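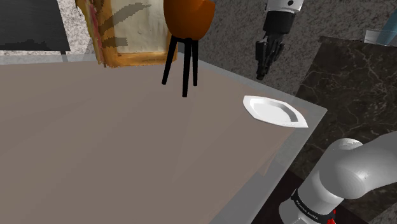 How to Set a Table for a Small Dinner at Home

Most people own enough to set a decent table. What usually goes wrong is the order. The food is nearly ready, the guests are in the hallway, and someone is still looking for the forks. Setting up in the afternoon takes the pressure off, and it can be done in stages between other jobs.

Start with the surface

Clear everything off the table, including the things that always live there. Wipe it down and let it dry before anything goes back. If you use a cloth, iron it the day before and hang it over a door overnight. An 8 inch drop on each side looks right and stays out of people's laps. A bare table is fine too. Put a folded towel or a trivet under anything that comes straight from the oven, and keep a second one close by for the dish you forgot about.

Place the chairs before the plates

This sounds backward, but it saves a lot of shuffling. Put the chairs where people will sit, then sit down in each one. You'll find out quickly which seat has a table leg in the way. Give each person about two feet of elbow room. At our house the awkward corner goes to whoever is cooking, who will be up and down all night anyway.

Plates

Set one plate in front of each chair, an inch or so in from the edge. If your plates are an odd shape, decide which way they point and stick to it all the way around the table. Mixed sets are fine. Jucélia Medeiros taught me to put the odd ones across from each other, so that they look planned.

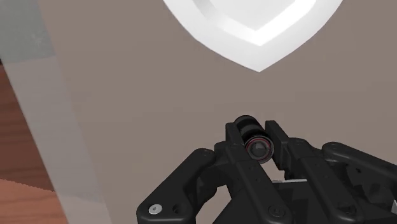 Warm plates make a bigger difference than matching ones. If yours are oven safe, put them in at 200 degrees while the meat rests and take them out with a dry towel. Skip this for salad, obviously, and for anything with a painted or metallic rim. Plates with a deep well hold sauce nicely but leave less flat space for cutting, so slice the meat in the kitchen if that's what you have.

Flatware and glasses

Forks go on the left, knives and spoons on the right, with the knife blade facing the plate. Only put out what the meal calls for. A row of unused spoons is just more washing up. The water glass sits above the knife, and a wine glass goes to the right of it. Napkins can go on the plate or under the forks – I put them on the plate when the first course is being carried in later.

Serving dishes

Take out the empty serving dishes and put them where they'll go before you cook anything. This is when you learn that the big platter doesn't fit. Put a slip of paper in each one with the name of the food, and lay the right spoon beside it. Small dishes for olives, butter or salt can sit toward the edges and leave the middle open for the main course. 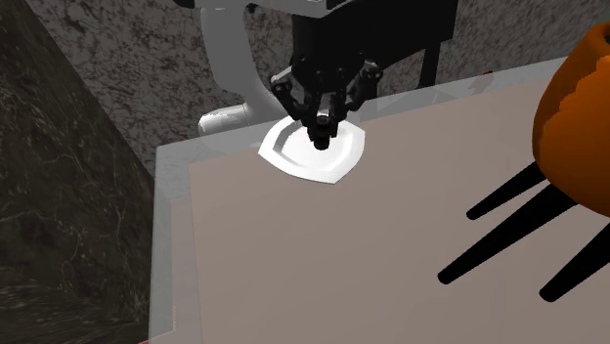 A small white dish set at the far edge of the table.

Last steps

Keep flowers and candles low enough to see over. Fill the water pitcher, then put it in the fridge until people arrive. Salt, pepper and bread go out last. Leave one end of the kitchen counter clear for dirty plates, and empty the dishwasher before you light the candles.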